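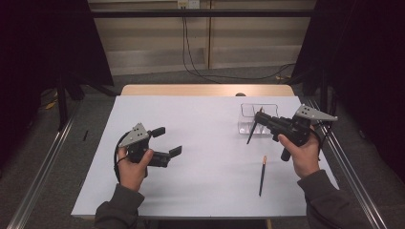

Prüfliste Arbeitsplätze und Gemeinschaftsräume, Werkstatthaus Jatomdale

Rundgang im November, Beginn 9 Uhr
Geprüft von: Nermina Janevski, Guoqing Xia
Verteiler: Sun-ja Ji (Hausverwaltung), Teresa Kinsella (Erdgeschoss)

Bewertung: i. O. = in Ordnung, M = Mangel, n. g. = nicht geprüft

1. Tische und Arbeitsflächen

1.1 Tische stehen fest und wackeln nicht: i. O.
1.2 Kanten ohne Splitter und Grate: M
Kommentar: Raum 6, Fensterseite. Kante an der rechten Ecke ausgebrochen, vorläufig abgeklebt. Bitte schleifen und neu ölen.
1.3 Auflagen liegen plan und rutschen nicht: i. O.
Kommentar: In Raum 2 fehlten beim letzten Rundgang die Gummipunkte. Sind jetzt angebracht.
1.4 Höhenverstellung leichtgängig: n. g.
Kommentar: Schlüssel für die Kurbeln nicht auffindbar. Wird nachgeholt.

2. Elektrik

2.1 Steckdosen und Schalter unbeschädigt: i. O.
2.2 Prüfplaketten an ortsveränderlichen Geräten gültig: M
Kommentar: Wasserkocher in der Teeküche und ein Verlängerungskabel im Flur ohne Plakette. Beides außer Betrieb genommen und bei Sun-ja Ji abgegeben.
2.3 Keine hintereinander gesteckten Mehrfachsteckdosen: M
Kommentar: Raum 4, unter dem Druckertisch. Wurde sofort getrennt. Stand schon im Frühjahr im Protokoll.
2.4 FI-Schalter ausgelöst und wieder eingeschaltet: i. O.

3. Verkehrswege

3.1 Flure frei: M
Kommentar: Kartons der Firma Casska vor dem Lastenaufzug. Frau Kinsella lässt sie bis zum Abend abholen. Restbreite am Vormittag 50 cm, das reicht nicht.
3.2 Bodenbeläge ohne Stolperstellen: i. O.
3.3 Handlauf Treppe Nord fest: M
Kommentar: Unterste Halterung locker, eine Schraube fehlt. Dübel vermutlich ausgerissen.
3.4 Beleuchtung Treppenhaus: i. O.

4. Brandschutz

4.1 Feuerlöscher vorhanden und zugänglich: i. O.
4.2 Rauchschutztüren schließen selbsttätig: M
Kommentar: Tür zum Lager bleibt einen Spalt offen. Schließer nachstellen. Der Holzkeil wurde entfernt, bitte keinen neuen hinlegen.
4.3 Flucht- und Rettungsplan aktuell: M
Kommentar: Im Aushang ist noch der alte Sammelplatz eingezeichnet. Neue Fassung liegt bei Sinéad Ó Riain zur Durchsicht.

5. Erste Hilfe

5.1 Verbandkasten vollständig: M
Kommentar: Pflaster fast aufgebraucht, Rettungsdecke fehlt. Nachbestellt.
5.2 Verbandbuch liegt aus: i. O.
5.3 Aushang mit Ersthelfern lesbar: i. O.

Fristen

Handlauf und Rauchschutztür: innerhalb von 6 Tagen.
Alle übrigen Mängel: innerhalb von 20 Tagen.
Erledigte Punkte bitte mit Kürzel in der Liste am Schwarzen Brett abzeichnen. Die Nachprüfung übernimmt Guoqing Xia.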